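Lending counter at Zustmont branch: new hours and a new way to return

Starting Tue 5 March, the lending counter at the Zustmont branch will stay open until 7 p.m. on weekdays. Saturday hours do not change. The Kirno branch keeps its current schedule until August, when the lease on the side entrance runs out and we will have to look at the whole week again.

Members borrowed 601 items from the two branches last year. Kitchen equipment went out most often, followed by garden tools and the carpet cleaner. The waiting list for the carpet cleaner is still long, so please bring it back on the day it is due.

Small items now go back in a crate. Put everything that belongs to one loan in the same crate, including cords, manuals and spare parts. Loose parts left on the counter are hard to match up later, and 64 loans last year were closed with something missing.
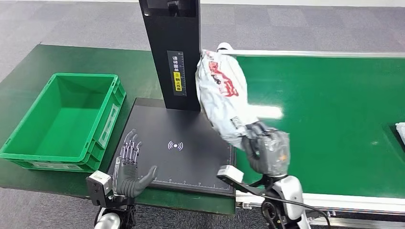 A green crate beside the scanning platform.

Late fees stay the same. The first five days are free, and after that the daily rate on your membership card applies. If you need more time, renew by phone or at the counter before the due date. Items with a waiting list cannot be renewed.

The Jurkari sewing machines are back from service and can be reserved again. There is a limit of one per household. Needles are not included, but the counter sells them in packs of 5. The Kwak tile cutter has been retired and will not be replaced this year. 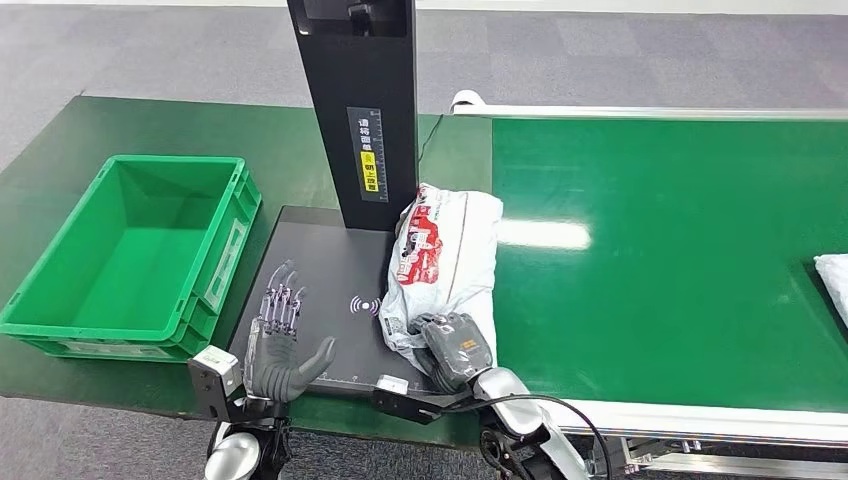
The scanning station on its green workbench.

We are also looking for donations of camping gear ahead of the summer. Tents should be complete with poles and pegs. We cannot take gas stoves or used sleeping bags. Storage at Kirno is limited, so call first if you have anything large.

The next newsletter will carry the repair evening dates and the new membership rates.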